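Keeping a sofa throw in its place

In our family the living room sofa is used from morning to evening, and the throw is always sliding down. I tried several things since May, and I write here what works for us.

First, shake the throw outside and clean the seat with the vacuum cleaner. Crumbs under the blanket make it move more quickly.

Fold the throw one time in the long direction. Put the folded side against the backrest and push it into the gap with your flat hand, more than 5 cm deep. A cardboard tube from kitchen foil, pushed in after it, holds it well -- my neighbor Pacita Layug showed me this and I use it on both our sofas.

Let the front hang down a little, but not so far that people step on it. On a tile floor this is important, you can slip on the fabric.

Bags should have a hook near the door. If a bag is put on the sofa, its straps pull the blanket when you take it away. We bought a simple hook rail from Norken, and the children use it on most days.
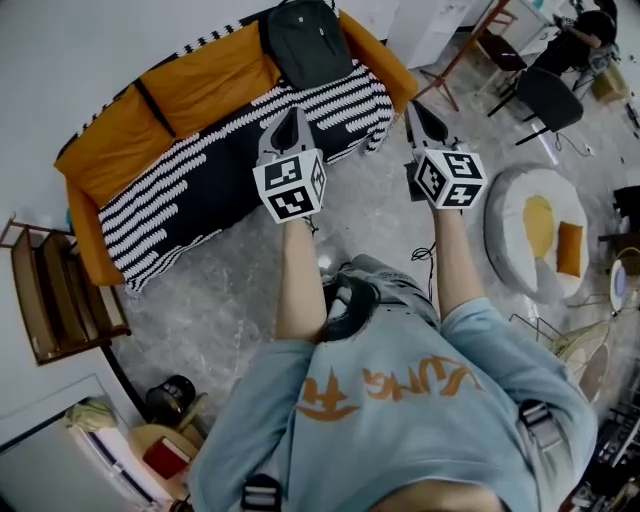 Orange sofa with the striped throw over the seat, backpack still on top.

For washing, I take 20 degrees and a gentle spin. Dry it flat if you have the space -- on the line ours became longer on one side.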